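Trying Out Two Handheld Gripper Setups on a Shelf Task

I get asked a lot how I compare handheld grippers before we settle on one for a round of demos, so I finally wrote down my routine. It's pretty low-tech! All you need is a shelf, a few household things and a friend with some patience (mine is Jovita Salinas, who has a lot of it).

What you need

Two gripper setups you want to compare. I call mine Sevanen and Camacho so the files don't get mixed up.
A cabinet with open compartments, about the kind you'd keep in a hallway.
Something flat and thin to grab. Flat things are mean to grippers, so start there.
A notebook.

Step 1: Look at the fingers from the camera's side

Before you pick anything up, hold the gripper the way you would during a demo and check what its own camera gets to see. With a wide lens the body takes up a huge part of the view, and you want to know how much room is left for the shelf. Look for shiny spots on the casing too, and move your lights if they bother you.

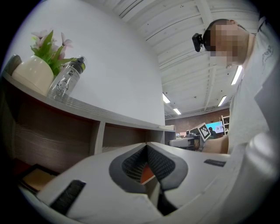
Step 2: Set the shelf and leave it alone

Put your target on the lower shelf, near the front edge, and mark its corners with little bits of tape. I leave whatever is on top of the cabinet right where it is, plants included, and I don't let anyone tidy up between rounds. If something gets bumped, I start that round over (yes, it's annoying).

Step 3: Come in low and from the side

My first instinct was always to reach straight in from the front, and I'd knock the thing farther back every time. Coming in from the side works better for me. Keep your wrist loose, line the jaws up with a corner, then close slowly. If your tracking uses square markers, watch your sleeve and your other hand so they don't cover them up.
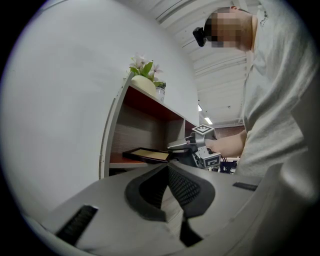

Jaws coming in from the right, near the corner of the picture frame.

Step 4: Do the boring part

I do 100 tries with each setup and take a break whenever my forearm starts to complain. Write down every miss and where the thing ended up. I use 3 marks: clean, messy and dropped. Messy is for anything I had to regrab, and it's the column I read first.

Step 5: Swap hands, swap people

Have somebody else run a short set with both grippers. Jovita holds hers much farther back than I do, and her notes on the grip were more useful than half of mine.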